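Section 4: First Picks on a Table

Lokau Hand Gripper Build, home and shared workshop version
Written by Calum Forsyth. Last revised June 2022.

Before you start

You should have finished Section 3, which means the fingers open and close when you squeeze the handle, the cable is secured, and the logging box writes a file that opens on your computer. If any of those three is shaky, go back. I have watched people skip ahead with a cable that dropped out whenever the wrist turned, and they spent a whole evening blaming the software.

A word about expectations. The kit's sales page says you will be "teaching skills in an afternoon." I have built this thing twice, once at home and once on the shared bench at Guthrie, and I would not put it that way. In an afternoon you will collect a pile of recordings. Whether a robot arm ever does anything useful with them is a separate matter, covered in Section 7, and Section 7 is short for a reason.

This section covers setting up the table, choosing the objects, checking the fingers, and recording the first session.

What you need

The assembled hand gripper
The logging box and its power supply
A table you can stand at from at least two sides
A cloth that covers the whole top
Fruit and vegetables in mixed sizes
One plate or shallow dish
A notebook and a pen that works
The screwdriver from the kit

A second gripper and a second person are optional. See Step 9 before you talk anyone into it.

4.1 Setting the table

Step 1. Clear the table and put the cloth on. Pull it tight enough that a finger dragged across the top does not lift a fold. A wrinkle under a small fruit acts like a little fence, and you will get recordings where the fruit seems to stay put by magic.

Step 2. Pick a cloth you are willing to use for the whole batch. The guide that came with my kit says the background "does not matter." I don't believe it. My January batch was recorded half on bare wood and half on a patterned cloth, and the trained result did noticeably worse on the wood. That could have been the cloth, the light, or me getting tired. I can't prove which. I now keep to one cloth per batch and write down which one.

Step 3. Walk around the table with the gripper in your hand and the cable attached. If the cable catches on a chair or a table corner, move the chair or turn the table.

CAUTION: Do not run the cable across a walkway. In a shared space, assume that someone will come through carrying something heavy and looking the other way.

Step 4. Set the lights and leave them alone. If you have a window, close the blind or accept that the morning files and the evening files will look different.

4.2 Choosing the objects

Step 5. Choose things with different shapes and skins. Round and smooth is harder than it looks, because the fruit rolls the moment one pad touches before the other. Wrinkled skin is kinder to the pads. Very small items show you right away whether your fingers meet evenly.

Step 6. Put some of the objects directly on the cloth and some on the plate. Picking off a plate is a different job, since the rim gets in the way of a low approach. Leave enough room between neighbors for a finger to get in, at least for the first session. You can crowd them later.

NOTE: Real produce goes soft. After enough squeezes a tomato will give up, and juice on the pads changes the grip for every pick after it. Plastic fruit lasts longer but is too light and too shiny, and I have yet to see a plastic tomato behave like the real thing. Use the real ones for recording and keep the plastic ones for practice, if you must have them at all.

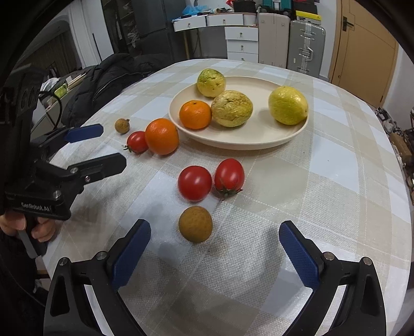 Figure 4-1. Lining up on a longan, with the tomatoes beyond it and a second hand gripper working from the left.

4.3 Checking the fingers

Step 7. Hold the gripper so both fingertips are just above the cloth. Close slowly. The pads should touch along their full face. If they meet only at the tips, loosen the finger screws a quarter turn, press the pads together by hand, and tighten again. Go gently. The housings are not as tough as the box claims, and I have cracked one.

Step 8. Open fully and look at the live view. Both fingers should be in sight, with the gap between them pointing where you mean to pick. If one finger shows much more than the other, the camera mount has twisted. Fix it now. There is a correction setting in the software, named Gatesia for reasons the authors keep to themselves, and it will happily "correct" a crooked mount into a different kind of crooked.

CAUTION: Keep your free hand away from the jaws while somebody else is holding the gripper. The squeeze is not strong enough to do real damage, but it pinches.

4.4 Recording

Step 9. Decide whether you are working alone or in a pair. Two people with two grippers at one table can fill a batch faster, in theory. In practice they reach for the same fruit, bump the cloth, and talk. If you do work in a pair, agree on a side for each person and stick to it. The grippers don't have to be the same make, but do not mix files from different models in one folder. I did that once. Sorting them out took longer than recording them.

Step 10. Start the log and wait for the steady light. A blinking light means the box is still thinking about it.

Step 11. Bring the gripper in from above and slightly behind the object. Stop with the gap lined up on it, wait a beat, then go down. That pause feels silly. It does make the start of the pick much easier to find when you trim the files.

Step 12. Close until the object is held and no further. Lift it a hand's width, move it to the plate or to a clear spot on the cloth, lower it, and open. Do not drop it the last inch. People always drop it the last inch.

Step 13. If you miss, keep going and try again in the same recording. The official advice is to delete every miss. The advice on the user forum is to keep every miss. Neither side has shown me numbers I would trust. I keep the ones where I recovered and delete the ones where the fruit ended up on the floor.

Step 14. Stop the log before you put the gripper down. Otherwise each file ends with a long look at your shoes.

Step 15. Move a few objects and begin again at Step 10. Don't reset the table to a perfect layout each time. A messy kitchen table is the whole point, and a layout that never changes only teaches one layout.

How many recordings?

The kit says 200 is enough for one simple task. My January batch came to 1194 before trimming, and the arm still fumbled small round fruit more often than I would call acceptable. Peter, who shares the Guthrie bench, stopped at 87 and said he was satisfied. I have seen his arm run and I would not let it near my lunch. Plan on more than the kit says, and test early so that you find out before you have given it three weekends.

4.5 After the session

Step 16. Copy the files to your computer before you power down the logging box. Open the first one, the last one, and one from the middle. A file can have a normal size and still contain nothing but black.

Step 17. Write in the notebook: the cloth, the lights, the objects, who held which gripper, and anything odd. The software has a notes field. It has lost my notes twice, so paper.

Step 18. Wipe the pads with a damp cloth and let them dry open. Do not use alcohol on them. The textured face goes slick and then you are buying new pads from Lokau, at Lokau's prices.

Step 19. Throw out anything split or leaking. I would not eat the rest without washing it well.

Trouble with the first session

The fruit rolls away at first touch.
One pad is arriving early. Repeat Step 7. If the fingers are even, you are coming in off center, so slow down and use the pause in Step 11.

The fruit slips out during the lift.
Check for juice or dust on the pads. If they are clean, try holding the fruit nearer its widest part. Squeezing harder is the usual answer on the forum and mostly gives you bruised fruit.

The cloth moves with the gripper.
You are going too low, or the cloth is too light for the table. Clip the edges underneath.

The log has gaps.
Nearly always the cable. The help page suggests reinstalling the software, which I did three times before trying another cable.

The live view lags behind your hand.
Close everything else on the computer. If it still lags, look at the picture as little as possible and watch the fruit. The recorded file is usually fine even when the view is slow, but check one to be sure.

When you have one full session copied and checked, go on to Section 5, Trimming and Labeling. Leave the table set up if your household will stand for it, as you will probably be re-recording part of this batch.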